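Reference > Information technology > Services > Managed IT support

Managed IT support

Managed IT support is an arrangement in which a business pays an outside firm a regular fee to look after its computers, network and software. The outside firm is usually called a managed service provider, or MSP. It differs from repair work billed by the hour, known in the trade as break-fix, where the customer calls only when something has gone wrong.

The arrangement is most common among small and mid-sized offices that have enough computers to need regular attention but too few to employ a technician full time. 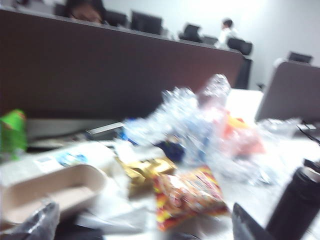
Open-plan office with partitions and desks
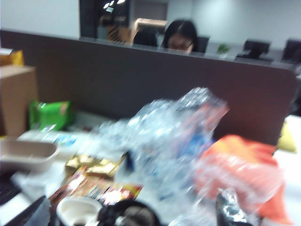

Background

Most early providers grew out of computer repair shops. A shop that had sold a customer its machines would be asked to fix them, then to set up a shared printer or a backup drive, and over time the visits became regular. Some shops began to offer a fixed number of hours a month at a lower rate. These prepaid hours, called block time, are still sold.

The change to a flat monthly fee came with remote monitoring software. Once a technician could check disk space, failed updates and backup results without driving to the site, one person could look after far more machines. Faster office internet connections made remote repair practical as well – before that, many jobs that took ten minutes at the keyboard also took an hour in a car.

Services covered

Contracts vary, but a basic agreement normally includes a help desk, operating system updates, antivirus software, monitoring of servers and network equipment, and daily backups. Management of email accounts is usually included. Support for specialized programs, such as dental or accounting packages, is often limited to calling the software maker on the customer's behalf.

Projects are generally billed separately. Moving an office, replacing a server or adding wiring falls outside the monthly fee in most contracts, and disputes over what counts as a project are common.

Pricing

Two methods are in general use. Under per-device pricing, each computer, server and network switch has its own monthly rate. Under per-user pricing, the provider charges one rate for each employee and covers whatever equipment that person uses. Per-user pricing became more popular as employees began working from both a laptop and a phone.

Wurnside, a regional provider, charges $105 per user per month for its standard plan, with a minimum monthly bill of $300. Its customers are offices with no more than 50 employees. Stendura works with larger clients and had 4,000 devices under contract at the time of its last price list. It bills per device, with servers at a higher rate than desktops.

Setup fees are charged by some firms to cover the first inventory of equipment and the installation of monitoring software. Others waive the fee in return for a longer contract.

Service levels

Response times are set out in a service level agreement. Requests are sorted by severity: an outage that stops the whole office is placed ahead of a single user's printer problem. The agreement usually promises a time to first response and makes no promise about a time to repair. Calls made after 6 p.m. may be charged at a higher rate unless the customer has paid for extended hours.

Software

Providers rely on two main kinds of program. Remote monitoring and management software runs on each customer machine and reports its condition. A ticketing system records requests, time spent and billing. Berkeo combines the two in one product and is sold mainly to firms with a small staff. Larger providers tend to keep them separate – changing one is then possible without replacing the other.

Ending a contract

Agreements commonly run for one to three years and renew automatically unless notice is given. When a customer leaves, the provider is expected to hand over administrator passwords, license records and network diagrams, and to remove its monitoring software. Bermúdez, which takes over accounts from other providers, asks new customers to collect these items before giving notice. Domain names need particular care, as they are sometimes registered in the provider's name and must be transferred separately.

See also

Break-fix
Help desk
Remote monitoring and management
Service level agreement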